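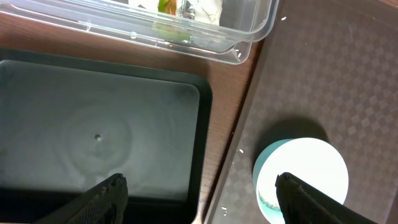
Tabletop work at the Cetden bench: clear container, black tray, patterned mat.

Search this site Enter keywords Go

About Cetden

We write software for robot arms. We don't build the arms, we don't sell the arms, and if you ask us which arm to buy we will probably tell you to wait a year. What we make is the layer between the cameras and the motors: the code that decides what is on the table, which of those things can be picked up, in what order, and when the whole attempt ought to be called off.

The company started in Jalholm with a complaint. Our founders had spent years on the buying side, sitting through demonstrations in which an arm picked up a red block and put it on a blue block. They bought two of those systems. Neither could cope with a saucer. The software had been tuned to one table under one set of lights, and the people who tuned it had gone on to the next trade show.

So we're suspicious by habit, and that includes our own results. Every number on this site comes with the conditions it was measured under. Our current planner has been through 821 logged attempts at clearing a meal tray, and we publish the failures in the same table as the successes. Some of them are embarrassing. The planner once spent 54 seconds deciding how to approach a spoon and then asked for help.

What we work on

Perception. Clear plastic is still the thing that hurts us most. Depth cameras look straight through it or catch a highlight on the rim and report a surface that isn't there. A shiny tray is nearly as bad. We have read plenty of papers claiming this is solved, and we have tried a fair number of them on our own bench. Our present approach, called Sellari, keeps several guesses about each object alive and carries them forward until a wrist view settles the matter. It is slower than we'd like. It also knocks over fewer things.

Planning. Most planners assume the world stays put while they think. Ours checks again before each grasp, and throws out the rest of the plan if the check doesn't agree with it. Customers sometimes see this as dithering. We've tried it the other way and we prefer the dithering.

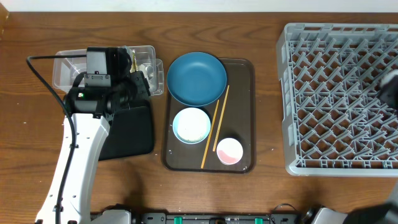
Two arms on one table make all of this harder. Each can block the other's view, both want the middle of the workspace, and a plan that is safe for either one alone can put them on a path to collide. We assign space first and tasks second, so an arm has to hold a region before it can reach into it. Table settings are a good test of this. Plates of different sizes sit close together, chopsticks lie at awkward angles across a tray, and a dish rack full of pegs punishes any sloppiness in the final inch. Stacking blocks would make for a nicer video.

Control. This is the part we talk about least and change least. The grip controller has been rewritten once, and we regret how long we put that off.

Tooling. Abubakari is our replay tool, and it's the one product customers thank us for. It lines up camera views, joint positions and planner decisions on a single timeline so you can see what the software believed at the moment it went wrong. We built it for ourselves. It opens a log of 2000 steps without choking, on a laptop, with no account and no network connection.

What we don't claim

We don't say our software learns like a child, or that it understands kitchens. We don't give dates for home robots. When a customer asks whether learned policies will make planners pointless, our answer is that we run both on the same tasks and the results are mixed - see the test notes, which go up each February.

Working with us

We take on a small number of projects and we'd sooner turn one down than run a pilot that exists for a press release. Send us a log of something failing. It tells us more than a slide deck does.

Comments (3)

benchrat119: Used Abubakari for a month. Replay is great, the export menu is a mess. Please let me save a clip without renaming every channel.

gripper_skeptic: Good to see failures listed. I'd still like to know who decides what counts as an "attempt."

tidewater: Any plans for wet dishes? That's where ours falls apart.

Recent items

Test notes: trays, racks and shiny things
Why Sellari keeps more than one guess
Abubakari release 119: what changed
Two arms, one table: assigning space first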